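4. A prova de época e aquilo que demonstra

4.1. O argumento da casa

A Casa Ferreira apresenta as suas provas de cozinha setecentista como "reconstituições fiéis". A expressão figura no folheto de sala, no painel de entrada e no contrato com a Dunamer, a empresa que cozinha e serve. Procurámos, nos documentos que nos foram facultados, o critério que permitiria distinguir uma reconstituição fiel de outra que o não fosse. O folheto remete para o contrato, o contrato remete para "as fontes da casa", e as fontes da casa são um caderno de receitas sem data, com folhas de mãos diferentes, cuja transcrição completa nunca foi publicada.

O caderno tem interesse. Regista um caldo de galinha engrossado com pão e amêndoa, várias conservas de marmelo e um guisado de borrego em que o cravinho aparece em dose que hoje poucos tolerariam. Não indica, porém, tempos de cozedura, e as quantidades vêm em medidas domésticas ("uma tigela", "o que couber na mão"). Qualquer pessoa que tenha tentado cozinhar por uma fonte deste tipo sabe que a maior parte das decisões fica por tomar. A Dunamer tomou-as, como teria de fazer, e o folheto não as menciona.

Comparámos duas das receitas servidas com o texto do caderno. No guisado, a banha foi trocada por azeite, o cravinho quase desapareceu e entrou batata, ingrediente que a fonte não refere em folha alguma. No caldo, a amêndoa foi mantida, mas o pão passou a ser um pão branco industrial, de miolo muito regular. São opções defensáveis numa cozinha que serve visitantes com alergias, crianças e horários. Custa mais a defender que o resultado seja anunciado como aquilo que a família comia.

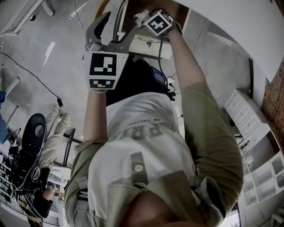
Poderá objetar-se que o visitante conhece a convenção e desconta o exagero, tal como desconta o traje do guia. É uma hipótese razoável e testável, e a literatura que consultámos tende a dá-la por adquirida sem a testar. Os estudos de satisfação em museus perguntam se a experiência foi agradável, se foi memorável, se seria recomendada. Raramente perguntam o que a pessoa ficou a pensar que se comia no século XVIII, e essa é a pergunta que interessa a quem usa a palavra "fiel".

4.2. O inquérito e os seus limites

A casa dispunha já de um inquérito próprio, aplicado na plataforma Fandgate no fim de cada prova. Foram-nos cedidas 300 respostas, recolhidas desde abril e encerradas em 2022-05-22. O relatório interno conclui que a prova "aproxima o público da história". Lemos o questionário antes de lermos o relatório e não vemos como a conclusão possa sair dali.

O primeiro problema está na formulação. A pergunta central ("Sentiu-se mais próximo do passado?") contém a resposta que se espera e oferece uma escala em que o ponto médio é já favorável. O segundo está no momento. A prova dura 15 minutos, e o questionário é entregue com a sobremesa ainda na mesa, na presença de quem a serviu. Nestas condições, a cortesia pesa, e não há maneira de a separar da aprendizagem. O terceiro é a ausência de grupo de comparação: desconhecemos o que responderiam visitantes que tivessem percorrido as mesmas salas sem comer nada.

Há também uma questão de seleção que o relatório omite. A prova é paga à parte e exige reserva. Quem a compra vem predisposto a gostar de comida antiga, ou da ideia dela, e não representa o público da casa. Nos dias de maior afluência, segundo a mesma fonte, entram até 300 pessoas, e o relatório não diz que proporção delas passa pela mesa. Sem essa informação, a frase "o público" é uma extrapolação.

As respostas abertas são mais úteis do que as fechadas, embora a casa lhes tenha dado pouca atenção. Numerosos visitantes elogiam a batata do guisado. Alguns escrevem que não sabiam que a cozinha da época era "tão leve". Um comentário agradece ter provado "o verdadeiro pão daquele tempo". Não pretendemos tirar daqui uma medida, pois as respostas são breves e foram dadas à pressa, mas vão todas no sentido contrário ao do desconto que a objeção da secção anterior supunha. Pelo menos nestes casos, o exagero foi tomado à letra.

Figura 1. Pinça manual cinzenta com almofada preta de ponta em cunha; à direita, uma segunda pinça e um marcador quadrado a preto e branco.

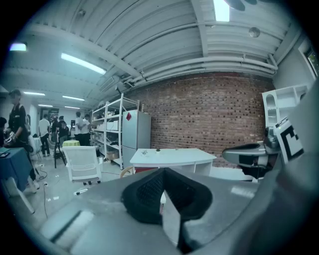 4.3. Uma alternativa modesta

O caso do Bondden, pequeno museu de ofícios com cozinha visitável, é por vezes citado como exemplo oposto. Ali, a ementa traz em coluna separada o que vem da fonte e o que foi decidido por quem cozinhou. O processo é simples e barato. Também não o tomaríamos por solução: não encontrámos avaliação alguma do seu efeito, e o entusiasmo com que é descrito em encontros do setor assenta, tanto quanto conseguimos apurar, na impressão dos próprios organizadores. É possível que a coluna das decisões seja lida por poucos. É possível até que reforce a confiança na outra coluna para além do que esta merece, uma vez que a transcrição de uma receita manuscrita implica também escolhas.

Ainda assim, a separação tem uma vantagem que não depende do comportamento do leitor. Fica escrito o que foi alterado, e quem quiser pode contestá-lo. Na Casa Ferreira, a troca da banha pelo azeite só nos foi confirmada por conversa com a cozinha, depois de dois pedidos por escrito sem resposta. Um investigador que lá vá daqui a uns anos, com outra equipa ao fogão, não terá meio de saber o que foi servido nesta temporada.

Recomendaríamos, portanto, que a transcrição do caderno fosse tornada pública, com as lacunas assinaladas, e que a palavra "fiel" saísse do folheto até haver um critério que a sustente. Quanto ao inquérito, bastaria por agora incluir uma pergunta factual sobre os ingredientes servidos e entregá-lo à saída do edifício, longe da mesa. A direção da casa respondeu-nos que a segunda alteração levantaria dificuldades de circulação junto à bilheteira. Não vimos a planta e não podemos avaliar o argumento.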